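# Bin picking in the Pesden workshop: questions we keep getting

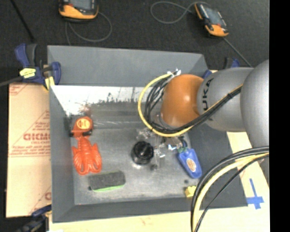 *The arm over the metal bin, with the lobster and the blue toy on the floor of it.*

**Does it work?**
Sometimes. Over 300 tries in June it got the toy out 81 times. Anyone who tells you a home-built picker does better than that should be asked how many tries they left out. We left out none.

**Which toys are hardest?**
The small yellow block, when it sits close to a wall. The fingers need room on both sides and a wall takes one side away. The lobster is easier than it looks, as long as the arm comes down on the body and stays clear of the claws.

**Why clamp the bin?**
Without clamps it walks across the table. We lost a whole Saturday to "bad calibration" that was a bin creeping toward the window.

**Can I use a plastic tub instead?**
You can. Ours flexed when the gripper touched the side, and the arm kept pushing. Metal scuffs and it throws reflections that confuse cheap depth cameras, so you are picking your trouble here.

**Is the Moltska planner worth installing?**
Not yet, in our view. Setup took six evenings and the moves came out slower than our own script. The docs promise "human-like" picking. We have seen humans pick up a toy, and this was something else.

**What about the Luik fork?**
Three of us tried it. It is faster and it crashes more. If you need a demo for one afternoon, fine.

**How should I route the cables?**
Leave a wide loop at the wrist and tie it on both sides of the joint. Then turn the wrist by hand, power off, through every angle you plan to use. Most people skip this and then blame the software when the signal drops out.

**Will you sell me a kit?**
No. The Flerkska parts list is pinned in the workshop folder, prices included. Read the prices before you write to us.

**Could it sort my kid's toy box?**
No – and be careful with anyone's video that says so. Ask to see the same run with a different pile of toys.

**Can I come and try it?**
Yes, on open evenings from 6. Keep your hands out of the bin while the arm has power.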